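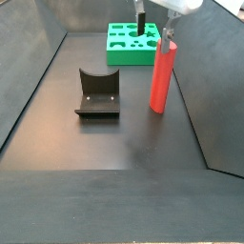
Green foam with cutouts, against dark gray.

How to Cut Foam Inserts for a Drawer or Case

Skill level: can trace around a spoon
Time: one evening, plus a second evening if you skip step 3

I have a drawer in my garage that used to sound like a car accident every time I opened it. Pliers on top of calipers, calipers on top of a tape measure, a loose hex key working its way to the back where it could be alone. I now have foam in that drawer, and every tool lies in a hole shaped like itself. It took me three tries. You should be able to do it in one.

What you need

A sheet of closed-cell foam, thick enough to hold your fattest tool at half its depth. I buy the Kornelex sheets from the hardware place in Kemham, where they sit behind the pool noodles for reasons of their own. Whatever you buy, press it with your thumb. If the dent stays there, put it back on the shelf.

A second, thin sheet for the bottom, in a different color if you want empty slots to show up.

A snap-off utility knife and more blades than you think is reasonable.

A steel ruler. Plastic rulers get shaved, and then they have opinions about what straight means.

Brown paper, a silver or white marker, contact cement, masking tape.

Step 1. Measure the drawer

Measure the inside at the front and again at the back. My workbench is an Endard, a perfectly good bench, and its top drawer is 14 inches wide at the front and slightly less at the back. Use the smaller number. Foam will forgive being a hair too big, but a sheet that's half an inch over will bow up in the middle like a cat.

Measure the depth too, with the drawer closed, by which I mean check what is above it. My first insert held everything beautifully and the drawer would no longer shut.

Step 2. Cut the sheet to size

Lay the ruler down, lean on it, and make several light passes. One heroic pass gives you a slanted edge. Push out plenty of blade and hold it low, closer to the foam than feels natural.

Step 3. Lay everything out on paper

Cut brown paper to the size of the foam and set your tools on it. Move them around. Leave a finger's width between neighbors, and more around anything heavy, or the wall between two slots will tear by February.

Put the things you use daily at the front. Then leave the paper on the bench overnight. In the morning you will find the tool you forgot, and it will be the biggest one you own.

Step 4. Trace

Keep the marker straight up and down. Tilt it inward and the slot comes out tight, tilt it outward and the tool rattles, which was the whole complaint to begin with. For round things, skip tracing and draw around a jar lid that's a touch smaller. Foam grips better when it has to stretch.

Add finger notches now. A half circle on each side of the slot, big enough for a thumb. I left them off my second insert and spent a month prying out a socket wrench with a screwdriver, which I first had to pry out with something else.

Step 5. Cut the slots

Tape the pattern to the foam and cut through both. Start in the middle of a long side, never at a corner. Saw gently, up and down, and turn the foam instead of your wrist when you get to a curve.

Snap off a blade segment as soon as you feel dragging. I went through 11 segments on one drawer. A dull blade pulls crumbs out of the wall, and the crumbs get everywhere, including, somehow, the refrigerator.

Save the plugs you cut out. If a slot ends up too deep, slice a plug thin and drop it back in.

Step 6. Glue on the bottom

Thin coat of contact cement on both faces, wait until it's tacky, then press together. Open a window. Test a scrap first, as some cements eat some foams. The Oláh brand I use says on the can that it's foam safe, and I tested it anyway, having been lied to by cans before.

You get one chance at lining it up. Start at one edge and roll the rest down.

Step 7. Fit it

Drop it in. If a corner sticks up, trim from underneath where it won't show. Put the tools in. Open and close the drawer a few times for no reason.

Fixing mistakes

Slot too loose: glue a strip of thin foam along one wall.
Slot too tight: wait a week before you cut anything. They often ease up.
Wrong tool traced: buy that tool again, or glue the plug back in and cut over it. The seam will show. You'll be the only one looking.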